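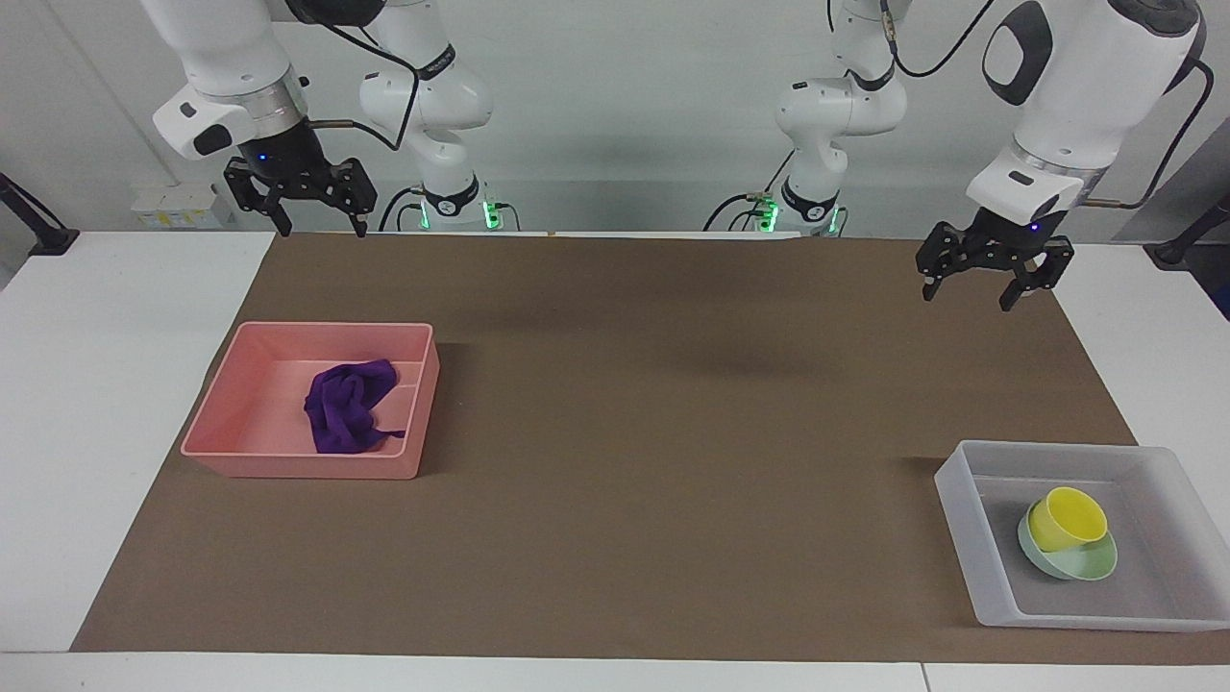 Staff at Flurkon, the subscription film and television service, have asked the company to publish its pay bands before the next round of contracts in November. Magnus Laing, who speaks for the staff group at the Sundale office, set out its case in an interview on August 31, 2021. He spoke for the better part of an hour.

"We have put the same question to management 3 times," Mr Laing said. "People doing the same subtitling work do not know whether they are paid the same. We would like that settled in writing."

The request carries 94 signatures, from an office of some 500 employees. Mr Laing said that many colleagues on short contracts had chosen not to sign, and that the group had not pressed them.

Precious Ngubane, head of staff relations at Flurkon, confirmed that the letter had been received. "The company takes the matter seriously and will reply within 10 working days," she said. She declined to say whether the reply would include figures - that decision rests with the board - but said that no member of staff would be treated differently for having signed.

Mr Laing welcomed that assurance. He noted that Wiseta, a smaller rival, already shares its bands with all employees, and that the Chauke studio has agreed to do so next year.

"A walkout has not been discussed," he said. "We have asked for a meeting, and we expect to be given one."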